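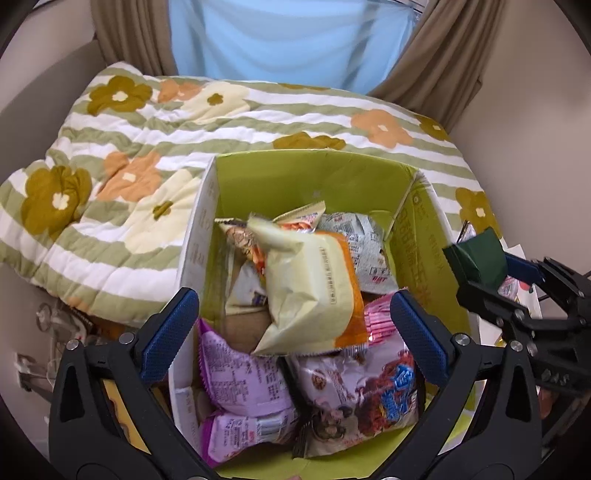

Irena Kubiak has been making fighting games since 2011, first as an animator on other people's projects and now as director of her own. Her studio, Resel, has 10 people in it and one game, Daltudham, a two-dimensional fighter set in a flooded market town. The next update adds a new character, Viklund, and players have been arguing about her since the first clip went up.

Viklund is a ferry pilot who fights with a boathook. She has the longest reach in the game and the slowest walk. Kubiak says that combination was fixed very early and that everything else about her changed several times.

"The first version could throw the hook and pull you in," she says. "Every fighting game has somebody who does that, and we already had Fositz, who does it with a chain. So we took it out, and then for a month she had nothing. She was a woman with a stick."

What replaced it is a stance in which Viklund plants the hook in the ground and swings round it. From there she can kick, drop behind the opponent or let go early and land short. The animation was drawn by Dwayne Rosenthal, who has worked on Daltudham from the start and joined us for the second half of the conversation.

"I drew it as a joke," Rosenthal says. "Irena had asked for a way for her to turn round faster. I sent over this big swing with far too many drawings in it, and she put it in the build that afternoon without cleaning it up."

Kubiak remembers it differently. She says she had asked for a swing, and that the joke was the hat, which falls off if the move is blocked. The hat has stayed in. It comes back when the round ends.

Fositz is the character most people think of when they think of Daltudham, and he is also the one they complain about. He was on the title screen at launch and he wins a great many matches online. The update makes his chain slower to recover when it misses. I asked Kubiak whether she was worried about upsetting the people who play him.

"They are upset already," she says. "I get messages. But if you look at the ranked matches, the people at the top have stopped missing with it, so the change does very little to them. It affects the person who throws it out from full screen and hopes. I was that person, so I do have some sympathy."

She would not be drawn on whether his throw range will change as well. "Not in this one," is all she would say.

The bigger part of the work has gone into the online lobby, which is being rebuilt. At present players are matched in the order they arrive, and a beginner can easily meet somebody with 1000 wins. The new system keeps anyone with under 10 matches in a separate group. Kubiak admits the studio should have done this at launch.

"We thought we would have too few players to split them up," she says. "In the first week we had nearly 400 on at once and I thought, fine, that will drop, leave it. It did drop, but the ones who left were the beginners. The good players stayed and fought each other."

Rosenthal adds that the practice mode is getting some attention too. You will be able to record what the dummy does and save it between sessions - a request that has sat at the top of the forum thread for as long as there has been a thread. He tested it by saving his own worst habits and trying to beat them. He says it took him most of an evening.

There is no story mode for Viklund yet. Her ending exists as a set of rough drawings and a page of dialogue, and Kubiak would like it to be voiced, which means finding the money first. For now she has an introduction and a win pose against each of the other characters, and one special line if she beats Fositz. The two of them are related in some way. Kubiak knows how, and Rosenthal says he has been told two different versions.

I asked about a sequel. Kubiak said she is asked that every week and that the answer is no, because the first game is unfinished in her view. She has a list of further characters she wants in it, though she would not say how long it is. Rosenthal said he had seen the list and that at least one of them was a horse.

"The horse is not confirmed," Kubiak says.

The update is free to anyone who owns Daltudham and is due out later in October. Saved replays from the current version will not play in the new one, so export any you want to keep as video before you install it.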